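Gruvside: The Complete Collection
Written by Mhairi Cowie
Art by Pak-hei Tsang
Hardcover, 600 pages
In stock, usually posted the next working day

If you missed Gruvside the first time round, you're in good company. The original issues came out in tiny runs, sold mostly at zine fairs and over the counter at a handful of shops, and for years the only way to read the whole thing was to know somebody who had it and was willing to lend. Our own shop set had been read so many times that the staples on the third issue gave way. So when Reseck told us they were putting the lot between two hard covers, we ordered more than we probably should have, and we're so pleased we did!

The story

Gruvside is a mining town on a northern coast, built half above ground and half below it. The mine has been shut for a generation, but the lifts still run because people live down there: old families on the upper levels, newcomers further down where the rent is cheap and the lamps go off early. Sinia is a lift operator. She's good at her job, she knows everyone's business, and one night she brings up a passenger who gives his name as Rudd and asks to be let out at a level that isn't on the board.

That's all we'll say about the plot. It turns into a mystery, then a family story, then (for one long and glorious stretch in the middle) something very close to a heist. There's a bit of the supernatural in it, though readers in the shop still argue about how much.

The art

Pak-hei Tsang draws in ink and grey wash, with a single colour added for each chapter. The first is a rusty red, the second a sort of pond green, and by the time you reach the flood chapter you'll understand why he saved the blue. His lift shafts are extraordinary. He'll run one down the full height of a page with tiny lit windows on either side, a different bit of life going on in each, and you can lose a good quarter of an hour in there before you remember there's a story to get on with.

The lettering is by hand too, all of it, done by Lorraine Pickering. Watch what happens to Rudd's speech balloons as the book goes on. I was on my second read before I noticed.

What's in this edition

All 7 issues, in order, with the original covers in colour
The short story Night Cage, previously only in a fair giveaway
A new 3-page epilogue drawn for this book
Sketches, character studies and an early map of the town
An introduction by Keith Blackburn
Notes by Mhairi Cowie on the real mining villages behind the story

The map is worth a mention. It folds out from the back, it's printed on heavier stock than the pages, and it finally settles where the chapel is in relation to the pump house. Some of us have been waiting a long time for that.

How it's made

The binding is sewn, so the book opens properly flat, even in the middle. This matters a great deal with Tsang's double-page spreads, a few of which lost a face or a hand down the centre of the old paperback. The paper is uncoated and a little creamy, and the greys sit beautifully on it. There's a ribbon marker, a cloth spine and no dust jacket. It's a heavy thing, mind you. I read mine at the kitchen table and would suggest you do likewise, unless you've got strong wrists.

The page size is slightly larger than the original issues. The art has been rescanned from the boards wherever they survived, and only the second issue had to be taken from a printed copy. Those pages look a touch softer if you go hunting for it.

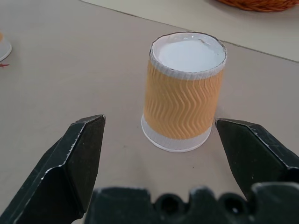
Who it's for

We'd happily hand it to anyone from about 15 up. There's some swearing, a couple of deaths and one chapter set in a flooded tunnel that could be hard going if you don't like closed spaces. No gore to speak of. Readers who've never picked up a comic have done very well with it, partly because Cowie is so patient at the start: the first chapter is really just Sinia's shift, passenger by passenger, and you learn how to read the pages as you learn how the town works.

If you already own the paperback, the question is whether the extras are worth it. For the epilogue and the fold-out map I'd say yes, and the improved spreads make the heist feel like a different book.

The print run

Reseck have printed 3,000 copies. They haven't ruled out a second printing, but there isn't one on the schedule. The book isn't numbered or signed as standard. We do have a small stack with a bookplate signed by Cowie and Tsang, at the same price, so please put a note in the comments box at checkout if you'd like one and we'll do our best while they last.

Postage and pick-up

Because of the weight, this one goes by parcel post and comes in a proper corner-protected box. Pick-up from the counter is free, and we'll hold your copy for a fortnight. If a book reaches you with a bumped corner, send us a photo and we'll sort out a replacement.

The reading group is doing Gruvside in July, with Pauline Pickering leading the chat. Come along even if you're only halfway through, as we'll keep the last two chapters until after the tea break.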